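# Comparing two gripper profiles in a rendered tabletop cell

Before changing finger parameters in Sotgate, run both profiles, Ponum and Destari, from the same open pose over the same object.

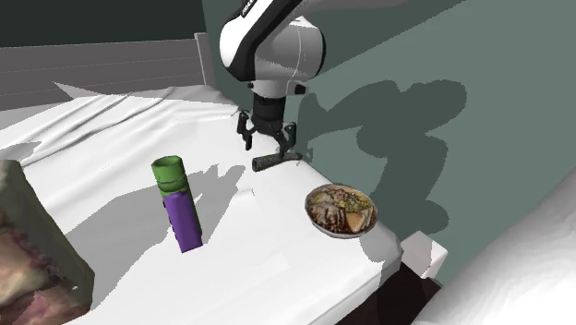 *Start pose: gripper open over the small black cylinder, bottle and bowl left in place.*

1. Load the tabletop scene and lock the object poses. Do not clear the bottle or the bowl — the planner should have to work around them.
2. Set the simulation seed to 136 and the approach height to 45 mm.
3. Load the Ponum profile. Close at low force and lift.
4. Reset, then repeat with Destari. Change nothing else.
5. Run 300 trials per profile and export the contact log.

Score a grasp as good only if the cylinder stays between the fingers for 700 ms after the lift. A thin object lying flat on cloth is a hard case: if the fingertips stop too high they close on air, and if they go too low they press into the table.

If the two logs differ in length, check the reset step first. The Kodikara controller keeps the last finger width unless it is told to clear it.

Script maintained by Nusrat Chaudhry.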